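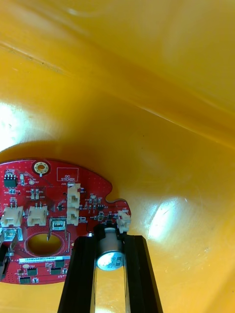
Karwood plans second robot cell for its board recovery line

Karwood, the electronics repair and parts recovery shop on the edge of Drarkport, has set aside money for a second robot cell, and if the paperwork goes the way the company hopes, the new equipment should be on the floor by January. It would join the cell that has been handling circuit boards and loose components there for the better part of a year, and which has, by most accounts in the building, earned its keep.

For anyone who hasn't followed the story so far, Karwood takes in control boards from appliances and small machinery, tests them, and either sends them back out repaired or saves the parts that still have life in them. It is slow, fiddly work, and for most of the company's history all of it was done at benches under magnifying lamps. The benches are still there, and so are the people who sit at them, and the company says none of that is set to change with the new purchase.

What will change is how the money is spent. The first cell was bought more or less as a package from Simport, arm and gripper and table and all, and the shop learned a good deal from that. The arm itself turned out to be the easy part of the bill. Grippers, spare fingers, bins, lighting and the hours spent teaching the thing where to reach were harder to guess at, and by the end of the first budget year those extras had come to roughly 37 percent of what the cell cost to buy. Nobody in the office was thrilled about that, but it did give them a real number to plan with, and this time the extras have a line of their own.

A surprising share of the planning talk has been about bins. Glossy yellow plastic is cheap and tough and easy to wipe down, and a red board is easy to spot in it, but smooth walls throw back glare from overhead lamps, and bright patches can make life difficult for a small camera working down near the gripper. The new budget allows for softer lighting over both cells, plus a trial batch of matte bins from Stelmakh. If the matte ones scuff too quickly, the shop will go back to glossy and live with the lamps – a decision that can wait until spring, happily, and costs very little either way.

Fingers are the other big item. A round part like a capacitor can, with its smooth aluminum sides, asks for a different touch than a flat board crowded with connectors, and Karwood would like two full sets of fingers for each cell so that a worn pair never stops the work. The long, narrow style will stay. It gets down into a bin nicely and can hold a small part close to a board, and the staff have grown used to it. Stelmakh and Simport have each been asked to quote on the fingers separately from the arm, something the shop wishes it had thought of the first time around.

There is also the matter of where to put everything. The present cell sits near the receiving door, handy for unloading but drafty in winter and a bit of a squeeze when a delivery comes in. The plan is to move it over by the test benches and set the new one beside it, with a shared rack for bins between the two. That means fresh power drops and some floor work, and the building's owner has agreed to cover part of the floor. Production would pause for 7 working days while the move takes place, and customers with boards in the queue will be told ahead of time.

Karwood has not said what it expects to pay in all, and won't until the quotes are in. Leasing is still on the table as well. The company looked at it before and decided to buy, but lease terms have grown friendlier, and a lease with service included would take some of the worry out of repairs. Against that, a machine that is paid for can be fussed with and adjusted however the shop pleases, and this is a shop that does like to adjust things.

Training is budgeted too, with paid hours for bench staff who want to learn to run and set up the cells. Several have already asked. Sign-up sheets will go up in the break room once a supplier is chosen, and other small shops in Drarkport that are weighing a purchase of their own are welcome to call the front office and arrange a visit, mornings preferred.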